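Tejada Street Room Sorts Its Kitchen Before the Move

Print | E-mail this article | 14 comments | 31 shares

The community room on Tejada Street has started to empty its kitchen, one storage bin at a time.

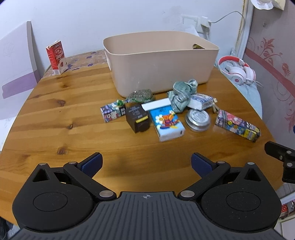

Deisy Henao would like to see the bins go out with lids and labels on them, and she wrote so on the room's message page the same evening. At the last move, she wrote, the spoons went to one address and the bowls to another, and for two months people ate soup from cups.

Her remark received many answers, and the group that runs the room has now agreed to put a label on every bin. The label will give the shelf from which the things were taken and the shelf where they must go. Lids are a more difficult question, as many of them were lost over the years.

The room must leave its present address in July, when the building passes to new owners. The new place is on the ground floor of the old Wendel bakery, four streets to the north. It has a bigger kitchen but fewer cupboards, so part of the equipment will be given away.

A round wooden table has become the sorting place. A patterned cloth with a small purple print covers part of it, and a large beige plastic bin stands there for the sorting. What is still useful is packed, and what is double or damaged goes to the hallway, where neighbors may take it for free between four o'clock and seven o'clock in the afternoon.

According to the list made in spring, the kitchen owns 1053 pieces, when every fork and every cup is included. The group hopes to keep 375 of them in the new cupboards. The big pots will stay in any case, because the Lolo lunch club cooks with them every week and does not want smaller ones.

Food is sorted separately. Closed packages with a good date are offered first to the lunch club and then to the neighbors. Open packages are not moved. People who keep their own drinks or tea in the kitchen are asked to take them home before the end of the month, or to write their name on them.

The cost of the move is $3620. From this sum, $2383 was already collected at the spring dinner and at the book sale. The rest should come from a second dinner, which will be the last one at the old address. The transport firm Gallow will bring the bins and the furniture in one morning.

The table will also move, although there was some discussion about it. It has to go through the back door, and the door of the bakery must be measured again.

Empty bins with lids can be left at the entrance during opening hours. Cardboard boxes are not needed at the moment.

Print | E-mail this article | Read all 14 comments

Related items
Wendel bakery gets new windows on the street side
Lolo lunch club looks for two more cooks
Book sale on Tejada Street: what was left over
Where to bring old pans and cutlery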